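Fadia-Stadion: Ein Rundgang mit vielen Versprechen

37 Kommentare | 112 Mal geteilt

Am Ende stand ich im Spielertunnel und hatte einen Schlüsselanhänger in der Hand. Den bekommt jeder, der beim Tag der offenen Tür im Fadia-Stadion die komplette Runde mitmacht, vom Presseraum über die Kabinen bis zur neuen Osttribüne. Der Verein hatte für November eingeladen, nach vier Heimniederlagen und einem Trainerwechsel. Man darf vermuten, dass der Termin früher festgelegt wurde als die Tabellenlage.

Einlass war um zehn Uhr. Wer erst kurz davor kam, stand zwischen Bauzaun und Würstchenbude und konnte die Plakate lesen, auf denen der Hauptsponsor Pilance von einer »neuen Ära« spricht. Mein Nebenmann hatte seit der Regionalligazeit eine Dauerkarte und meinte, er habe jetzt drei Ären erlebt, zwei davon mit Abstieg.

Geführt wurden wir von Yeshi Jemal aus der Abteilung Spielbetrieb. Sie machte das gut, kannte jede Tür und wich nur aus, wenn es um Geld ging. Die Gruppe bestand aus 21 Leuten, darunter viele Kinder, die vor allem wissen wollten, wo der Torwart sitzt. (Links hinten, neben dem Waschbecken.) Die Kabine ist kleiner, als sie im Fernsehen wirkt, und riecht nach Massageöl. An der Wand hängt eine Taktiktafel, sauber gewischt. Ob das Absicht war oder der Stand der Dinge, wollte ich lieber nicht fragen.

Danach ging es in den Trakt für Athletik und Medizin, den der Verein als Herzstück des Umbaus verkauft. Es gibt dort eine Kältekammer, Laufbänder und ein System namens Clositance, das Belastungswerte auswertet und vor Muskelverletzungen warnen soll. Ich habe gefragt, wie viele Spieler in dieser Saison mit Muskelverletzungen ausgefallen sind. Die Antwort lautete, das müsse man differenziert betrachten. Fünf waren es allein im Oktober, das steht in den Spielberichten.

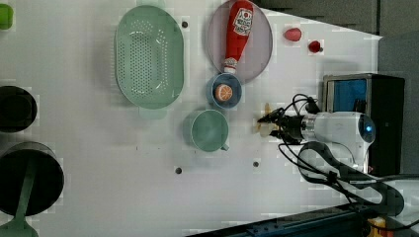
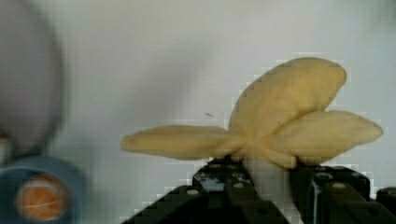
Auf die Osttribüne durften wir nur in den unteren Rang. Oben fehlten noch die Geländer. 1000 zusätzliche Stehplätze sollen es werden, und das ist eine gute Nachricht, auch wenn die alte Kurve dafür weichen musste. Vom unteren Rang sieht man das nähere Tor tadellos, das andere nur, wenn vorne keiner eine Fahne schwenkt. Frau Jemal sagte, das sei in jedem Stadion so. Da hat sie vermutlich recht, nur wirbt nicht jedes Stadion mit »bester Sicht der Liga«.

Dann der Preis. Die Stehplatzdauerkarte kostet in der kommenden Spielzeit 158 Euro, ermäßigt etwas weniger, die genaue Staffelung folgt. Dafür bekommt man auch Zugang zum Ritchie-Eck, einer Kneipe unter der Tribüne, die nach dem früheren Mittelstürmer benannt ist. Geöffnet war sie noch nicht. Durch die Scheibe konnte man den Tresen erkennen und eine Leiter.

Gefallen hat mir der Rasenplatz hinter dem Stadion, auf dem die U15 trainierte, während wir vorbeigeführt wurden. Keine Musik, kein Banner, ein Trainer mit heiserer Stimme und ein Außenverteidiger, der drei Flanken hintereinander sauber auf den langen Pfosten brachte. Dort blieb die Gruppe am längsten stehen, obwohl der Halt gar nicht vorgesehen war.

Im Presseraum gab es zum Abschluss eine Fragerunde. Zwei Fragen zum Kader wurden an die Sportliche Leitung verwiesen, die nicht anwesend war. Eine zu den Toiletten in der Westkurve wurde immerhin notiert. Ich schaue im Frühjahr noch einmal vorbei, dann sollen die Geländer montiert sein.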